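### 3.2 Small vessels and the work surface

The households in our study kept their everyday odds and ends in open containers on whichever table stood nearest the door. We had expected drawers and lidded boxes to matter more. In the Urkorthorpe flats they hardly came up, and most of what people told us concerned trays, bowls and glass dishes that stayed out all day.

Participants used the word "tray" loosely. For coding we reserved it for a flat vessel with a low rim, and used "container" for anything with walls high enough to stop a small object rolling out. Glass was coded separately from opaque material, as several participants said they left things in a glass dish for longer when they could see what was in it. The diary entries support this only in part. Of the 13 households, 10 kept at least one clear vessel on the main table, and two of those reported emptying it less than once a month.

Dark, polished tops raised a different matter. Participants with such a table said they wiped it more often, and that they put a light-coloured tray on it mainly to have somewhere to set things down without marking the surface. Fodor found the same habit in the Clidport interviews, although the tables there were larger and usually shared with meals. We did not measure the tables and make no claim about size.

The full set of diary entries comes to 3,151 lines. Each line records one object, where it was picked up and where it was put. Single wooden pieces, such as toy blocks, pegs and offcuts, were the objects most often entered as "no fixed place". They were moved into a container when the table was needed for something else and tended to stay there. Entries for August are thinner because several households were away, and we have left that month out of the comparison in Section 4.

The arrangement in Figure 2 has the parts discussed above: a white tray and a clear eight-sided container side by side on a glossy black table, with a small block of wood in the container. Both vessels are open to someone standing at the table, who can reach either one without moving the other. Whether this ease of reach leads to more tidying, or only to more things being left out, is taken up in Section 5.

**Figure 2.** White tray and clear octagonal glass container on a dark tabletop.

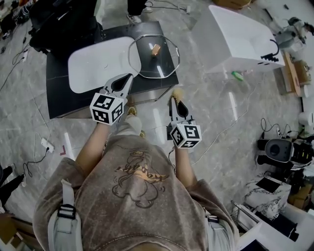 Teresa Meireles, commenting on the draft, asked whether a clear container should count as storage at all if its contents are never put away anywhere else, and suggested that we code it as part of the table.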